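Textiles and Care, Unit 4: Pile Fabrics
March
Notes by Kavinda Uddin

A pile fabric has a flat base with extra yarns standing up from it. The base gives strength and the pile gives warmth and feel. Velvet, corduroy, terry and plush are all in this group. Plush has a longer, less dense pile than velvet.

Woven pile is made on a loom, often as two cloths face to face, and cut apart afterwards. Knitted pile is quicker to make and stretches more. Read the Talavera mill sheet before the seminar, with the table on yarn counts.
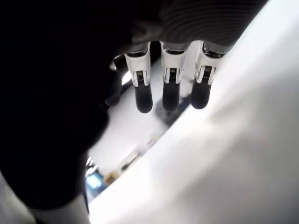
Pile direction

Most pile leans one way. Stroke it with the lean and it feels smooth and looks paler; against the lean it looks darker. Cut all pieces with the pile running the same way. Mark the direction on the back in chalk before you move the pattern.

Soft toys usually have short pile on a knitted base, which bends around curved seams without puckering. Long, narrow parts such as legs and ears are sewn inside out and turned. The purple bunny has both long legs and a fuzzy surface, with a small teal tag showing near the middle of the body.
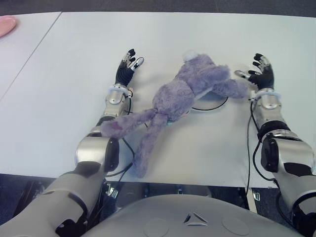
Care and wear

Wash cool and dry flat. Heat can flatten synthetic pile for good. Brush when dry, with the lean.

For the rub test, use the Ladow samples. Stop at 2000 rubs and compare with the unworn piece. Rodel Dumlao has the key to room 491. Write-ups are due in week 12.

Contact: Textiles Office, Tindlow College
© Tindlow College. Back to top
This site uses cookies. Accept / Manage settings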